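3.2 Desk items and layout

The second part of the study looked at how people store writing tools on a shared desk. In the first part, carried out in March, staff at the Hrytsenko office filled in a questionnaire about the places where they kept pens during the working day. Most named a drawer or a bag, but a large group said they used a cup that had been meant for drinks. We therefore chose a paper cup as the holder for the desk layouts, and kept everything else on the table to a minimum.

The layouts use a plain white tabletop against a light gray wall. We wanted a background without patterns, so that a dark pen would be easy to find. The paper cup goes near the middle of the table, and a slim black pen with a silver tip lies flat and at an angle, away from the cup.

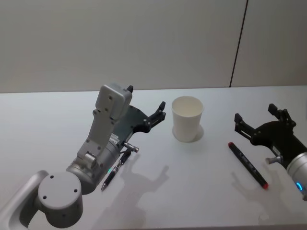 3.3 Choice of holder

Three kinds of holder were considered: a wire basket, a ceramic mug and a paper cup. The wire basket was dropped early, as thin pens slipped through the mesh. The mug worked well but varied a good deal from one supplier to the next. Paper cups are cheap and easy to replace, and the Drusta site already had a box of 300 in its supply room.

The main weakness of a paper cup is its low weight. A long marker does not stand upright in it but leans against the rim, and this moves the load to one side. In our weighing trials a cup with a single marker stayed standing in all 10 placements. With more than 12 pens in the same cup the result depended on how they were spread, and Hutsuliak recorded these cases separately – they are not part of the totals given in Section 4.

The taper of the cup also matters. A rim that is wider than the base lets a marker lean farther out, so the end is easier to grip but the cup is easier to knock over. Figure 2 shows the layout with one marker stored and one pen still on the table. 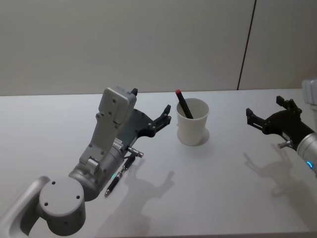
Figure 2. White paper cup holding a black marker with a red tip; a black pen lies on the tabletop.

Loose pens were scored as "out" whatever their distance from the cup. Nechyporuk had first proposed a separate score for pens lying close to the holder, but the two raters at Jisness did not agree often enough on what counted as close, and the score was removed before the main analysis.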